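Pitemwood Press to Publish "The Chala Road," a History of Overland Freight and Settlement

New title by Beathag Farquharson examines how wagon contractors, land agents and displaced communities shaped a contested valley

Pitemwood Press announced today that it will publish The Chala Road, a work of narrative history by Beathag Farquharson, in April. The book covers the opening, use and abandonment of a wagon route between the river landing at Nakton and the upland settlement of Chala in the second half of the nineteenth century.

The Chala Road is organized in 4 parts. The first describes the valley before the road, drawing on oral accounts and early survey notes. The second and third follow the freight contractors who built the route and the land agents who followed them. The fourth deals with the years after the railroad bypassed Chala, when most of the freight stations closed and title to the surrounding land passed through a series of disputed sales.

Farquharson worked from account books, county court filings, letters and station ledgers. A large share of this material had not been indexed before. The ledgers record the weight of each load, the name of the driver, the condition of the animals and the charges for water and feed. Read together with the court filings, they show that several stations stood on land whose residents had neither sold it nor agreed to leave.

"The road has usually been written about as an engineering job," said Farquharson. "The ledgers are good on that. They are also full of entries for people who were living along the line, and those entries stop at different dates. I wanted to find out what happened on each of those dates."

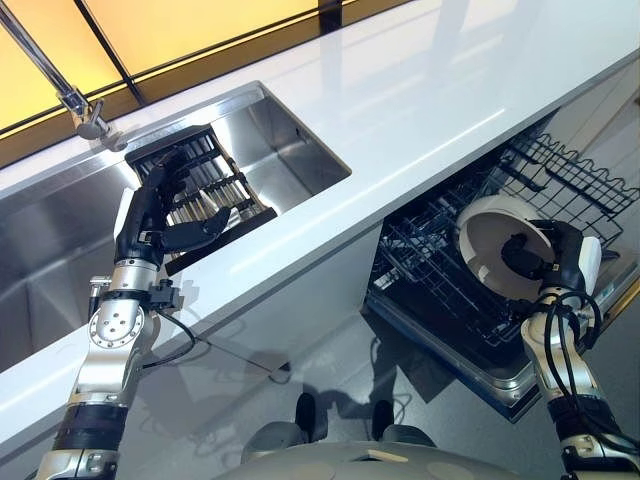

Water is a recurring subject of the book. Stations were placed according to the distance a loaded team could travel between springs, and control of a spring generally meant control of the traffic. A reader used to a chrome faucet over a stainless steel sink may find the level of detail in these chapters unfamiliar: Farquharson sets out the price of a barrel at each station, the rules on who could draw first, and the lawsuits that followed when a spring was fenced. One chapter follows a single claim through 3 courts – the case outlasted both of the original parties.

The text is supported by maps redrawn from the original surveys, a table of stations and distances, a glossary of freight terms and a full bibliography. Place names are given in the forms used by the valley's earlier residents where these are recorded, with later names in parentheses. An appendix reproduces 2 complete station ledgers in transcription, with original spelling retained.

The hardcover edition will be followed by a paperback. An electronic edition will be released at the same time as the hardcover and will include searchable versions of the ledger transcriptions. Distribution to bookstores and libraries will be handled by Jidum.

A limited edition of 200 numbered copies, signed by the author, will be sold directly by the publisher. It contains the same text as the trade edition, with a folding map of the route bound in at the back.

Review copies are available in print and electronic form. Requests should state the name of the publication and the expected date of the review. Excerpts may be reprinted with written permission – the chapter on the Nakton landing has been cleared for this purpose. Requests for interviews with the author, and for classroom or library orders, should be addressed to the publicity department at Pitemwood Press.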